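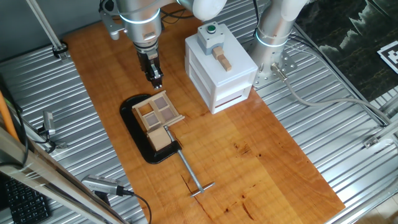 February, 7:40 in the morning

Still not convinced by the glue-up sequence Kianoush wrote out for the divided frames. His claim is that the joints on the Griva sash pattern pull themselves square if the shoulders are cut right, and that all the clamp has to do is hold. I have heard this from him before about drawer boxes, and I rehung those drawers. What we have on the bench is the pale strip assembly with the broad middle piece, one big black C-clamp around its left side and a tan block at the near edge, and the whole thing lies tilted on the tabletop. A frame that doesn't lie down is telling you something. Kianoush says it is only the way it was set down. Maybe. I would like to see it on the flat before anyone says the word "square" again.

The long near strip runs past the right corner, as drawn. Horns get trimmed after. Chalerm wanted them trimmed first so the corner could be clamped directly, and I was half on his side until I remembered the Rungrueang job, where we trimmed first and blew out the end grain on the mortises. So leave them long. I'll give Kianoush that one.

Where I don't follow him is clamp pressure. The sheet says to go to "firm." Firm for whom? Samran's firm would bend a truck axle. Dineo's firm lets you slide a business card in. We borrowed the little spring scale and tried pulling on the clamp handle at the same mark, and I got 6 kilos on it before the first strip began to bow. Samran got the same bow and said it was the strip, not the clamp. Thin stock, tall clamp, and the screw lands wherever there's room. I don't see how anybody expects that to be repeatable.

Things I want tried before the glue comes out again:

Dry fit on the flat, no clamp, measure both diagonals, write them down. On paper, please. The last set was "in Thanakorn's head" and he was out with his tooth.

Same frame, C-clamp on one side only, block under the screw side. Diagonals again.

Same frame, two bar clamps across the width. Diagonals again. If two bars beat one C by less than a millimeter I'll stop complaining about the C.

Turn the frame over and do the bar clamps a second time. I suspect our stock has a crown and we keep blaming the corners for it.

About the block. Everybody treats the block as scrap, which is how we got the half-moon dent in the Brestwood frame. I went through the offcut bin and most of what's in there is either too hard or has an old screw hole right where the pad bears. Cut a proper set. Mark them BLOCK in pencil so they stop turning into door wedges. I asked for this in the fall and the answer was that it would take ten minutes, and then it took ten minutes of nobody's time.

10:15. Dry fit done, Dineo measuring, me writing. Long diagonal 185 mm over on the opening drawing, which had us all staring until Dineo found we were reading the drawing for the wider pattern. Correct sheet pulled. On the correct sheet the two diagonals differ by a millimeter and a half with no clamp on at all. So the joints do not pull themselves square. They sit wherever the last crosspiece pushed them.

Kianoush's reply, for the record: the crosspieces were put in last and should go in first, with the broad middle strip. Fair enough, it's what his sheet says, and it isn't what we did. I have asked for one more dry fit in his order before I call it either way. I'd bet lunch it comes out at a millimeter.

11:30. His order. Difference is just under a millimeter. Better. I am not paying for lunch and neither is he.

With the C-clamp on one side it goes back to a millimeter and a half, leaning toward the clamp. That was the part I was after. A single clamp at one end of a light frame steers it. You can watch the far corner creep if you put a pencil tick on the bench next to it and tighten slowly. Chalerm says put a second one on the opposite side and tighten them in turns. Fine, but then we're using two clamps and we may as well use bars.

Bars, first side up: half a millimeter. Flipped: three quarters. I'd call that the same number given how Dineo and I hold a tape. So much for my crown theory, or at least it isn't big enough to see this way.

Glue. The Galico tub says on the lid, in somebody's marker, that it was opened at New Year. I don't trust it. It strings when you lift the stick and it has a skin. Thanakorn says you pull the skin off and the rest is good, and he may be right, but I'm not gluing customer frames with it on his say-so. Two test strips, one from the old tub and one from a new one, same wood, leave them overnight, break them over the bench edge tomorrow. If the wood tears first on both I'll use up the old tub and say so here.

Sanding, while I'm at it. Someone ordered 200 sheets of the fine and none of the medium, so people are starting with fine and wondering why the mill marks are still there. The job is quoted at 3000 for the lot, and that does not leave room for an afternoon of polishing ridges. Medium first. Samran is going to ask next door if they'll trade.

Left for the afternoon: cut blocks, set up bars, find the wax paper so we don't glue a frame to the table again. There is still a strip of it from last time that won't come off with a scraper.

4:50. Blocks cut, BLOCK on all of them. Wax paper not found. Test strips glued and sitting on the windowsill, old tub on the left, new on the right. Kianoush wants the sheet changed to say two bars, crosspieces first, C-clamp only for repairs. I'll sign that once I've seen a glued one stay where the dry one was.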